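Join the Fjeld Dating Panel

Are you single, dating, or somewhere in between? Fjeld is looking for adults who want to talk about first dates, and we'd love to hear from you! It's a small study run from our office in Stastthorpe, and it looks at how people decide whether they want a second date.

You'd fill in a short diary after every date for 2 months, then join one group chat of 11 people (online, cameras optional). Good dates, dull dates, dates where you left before dessert – we want them all.
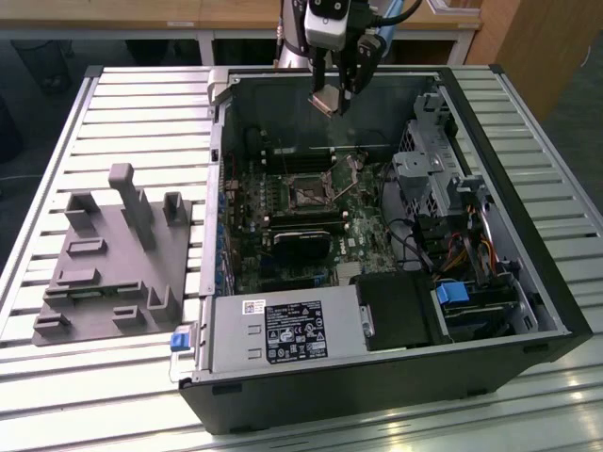
You need to be 21 or over and planning to go on at least a few dates this summer. Any background, any orientation, any level of experience. Shy people are very welcome. Your diary is stored under a nickname, and you can drop out at any point.

Everyone who finishes gets $300. To apply, send a few lines about yourself through the panel page by the end of July.

Recent calls
Vanden: couples who met at work
Mirnier: long-distance partners wanted
Fjeld: dating again after divorce

Comments

mapleandrye: Does a video date count?

Fjeld panel team: Yes, it does!

tallgirl709: Applied last night, fingers crossed.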